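Consumer & Home

Kotcombe refill scheme says it has cut kitchen waste. The sums are harder to find

May | By Fenna Vanhove

A refill scheme that promised to rid Kotcombe's kitchens of throwaway packaging is claiming success after its first year, and wants public money to grow. Its figures deserve a closer look before anyone signs a cheque.

Hakim, the company behind the scheme, runs a shop on the old market square and a van that tours the outlying streets. Customers bring their own containers, fill them with rice, pasta, lentils, oil or washing-up liquid, and pay by weight. In a short report sent to councillors this month, the firm says it has "kept 3200 items of packaging out of the bin" and that 61 per cent of its customers now throw away less than they did a year ago.

It is asking the town council for a grant to pay for a second van and a year's rent on a unit at the Zavidov estate, where it would store dry goods in bulk.

The first number sounds large until you ask how it was arrived at. Nothing was weighed and no bins were looked at. Hakim took the amount of food it sold, divided it by the size of a typical supermarket packet, and called the answer packaging saved. That assumes every kilo of rice sold loose would otherwise have been bought in small plastic bags. Plenty of households buy rice in big sacks. Others might not have bought it at all had the van not been parked outside.

It also leaves out the packaging that Hakim's own stock arrives in. Bulk lentils do not come up the bypass in a heap. They come in paper or plastic sacks, on pallets wrapped in film, and the oil comes in drums. The report gives this one line, saying that supplier packaging is "returned or recycled where possible". It does not say how often that proves possible.

Mohit Lodhi, who manages the shop, accepts that the method is simple but says it is fair.

"We're a small business and we can't go through people's rubbish," he said. "We used the packet sizes that people told us they used to buy. If anything I think we've been cautious."

Asked whether the supplier sacks had been taken off the total, he said they had not, and that he would be happy to include them next time.

The second number is shakier still. The 61 per cent comes from a survey handed out at the till, and the people who filled it in were already customers, standing in a refill shop, being asked by a member of staff whether refilling had done them good. Hakim would not say how many forms went out or how many came back. It did say that there were 400 people on its mailing list, which is a different thing.

None of this means that the scheme is a bad one. The shop is busy on most mornings, the prices for dried beans and oats are lower than at either of the supermarkets, and the van reaches streets that lost their last grocer years ago. Several shoppers who spoke to this site liked being able to buy a small amount of something for one recipe. One woman filling a jar with cumin said she had no idea whether she was saving any plastic and came for the price.

Prices are not so kind elsewhere on the shelves. Olive oil from the tap cost 12 per cent more than the same amount in a supermarket own-brand bottle on the day we checked, and washing-up liquid was dearer too. Hakim says its products are of better quality. They may be, but a household on a tight budget is being asked to take that on trust.
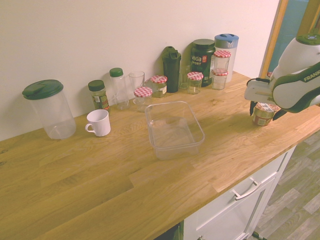 Then there is the matter of what people refill, and whether they keep doing it. Schemes like this lean on the idea of a committed customer with a shelf of matching glass jars, when most of us have whatever is left over from the last shop. A tall clear bottle with a green screw cap, standing empty on the worktop beside a jar of dried herbs, could go to the van for more oil or it could go out with the recycling, and the report counts only the first sort of journey. Hakim keeps no record of how many customers come back after a first visit. It sells its own containers as well, mostly plastic, and those do not appear in the sums either.

Poker, the council's outside adviser on waste, has been asked to go over the claims before the grant is discussed. Its brief, seen by this site, asks for "a light-touch review of the published figures". A light touch seems an odd choice when the published figures run to two pages and the working behind them has not been published at all.

A better test would not be hard to set up. A few dozen households could weigh their kitchen packaging for a month before joining and again some months afterwards, with a similar group who never join at all. It would cost far less than a van. Lodhi said he had no objection to such a trial but did not want the grant held up while it took place.

"The unit at Zavidov won't stay empty for ever," he said. "If we wait a year for perfect data, we lose it."

That may be so, though the unit has been to let since before the shop opened, and the agent's board is still up. Councillors have been told that they can approve the full sum, approve part of it or send the request back with questions. The papers do not list what those questions might be.

The grant request is due to be heard at the next meeting of the environment panel, which is open to the public. Hakim says it will bring samples.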